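Course handout: site visit to the Fanholm building
Automation Practice, unit 2

The demonstration is held in the conference room on the upper floor, where the arm works directly over the meeting table. Its base is mounted on a perforated plate, and the plate is clamped to the table edge. Check the clamps in your own sketch of the setup and note the load path.

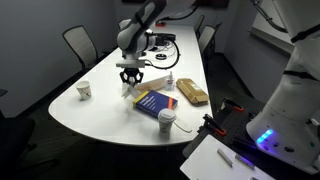

Reach is the first topic. Mark the point on the table at which the elbow is nearly straight, and estimate the payload penalty there. Dekker's worksheet uses a payload of 400 grams for this exercise.

The second topic is object variety. Crumpled paper, a lidded coffee cup and a book call for different approach heights and grip forces. Record one approach direction for each and state the contact surfaces you chose. 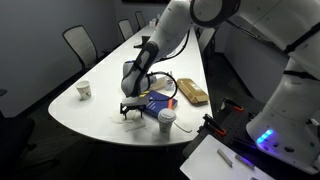

Beatrice Mollel: I would add finger clearance to that list. Last term several groups gave a grip width and left out the space the fingers need to open beside a neighboring object.

Clearance is therefore graded in question 3. Give it in millimeters, measured at full opening. Cable slack at the wrist belongs in the same answer.
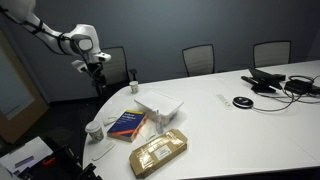 Department of Production Engineering | Automation Teaching Group

Reports are due in September, in room 123. Use the Furora template and keep the joint log as an appendix.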